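I keep hearing that chores build character. My neighbor Demetrio Llorente has a chart on his fridge with 13 jobs on it for a girl who just turned five, and he bought it from a company called Tristetti, which will sell you the stickers too. The chart promises a "responsible child" by February. I have my doubts.

What I see at his house is a kid who has learned to ask what she gets. Will you carry your socks upstairs? How many stars? She's a smart girl and she has figured out the system faster than he has. 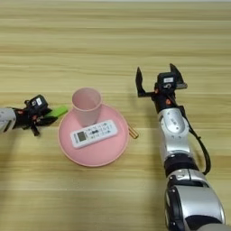 A pink plate and cup, with the remote along for the ride.

My own son is three and has no chart. He helps when he feels like it, mostly badly, and I let him. Some nights he wanders off halfway through and I finish up myself. I'm told this is a missed chance. Maybe so, but I can't see what a sticker would add.
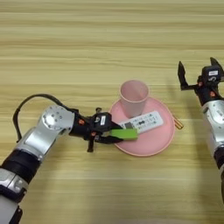 The chart people also love the word "consistency." Every job, every day, same time. I don't know any adults who live like that. At our place a cup gets left standing on a plate, the remote ends up lying next to it, and sooner or later someone deals with it. I would like that someone to be my son one day - without being paid in gold stars.

Will he turn out lazy? Ask me when he's grown. I just don't believe a chart can tell you, and I notice that the folks who say it can usually have one for sale.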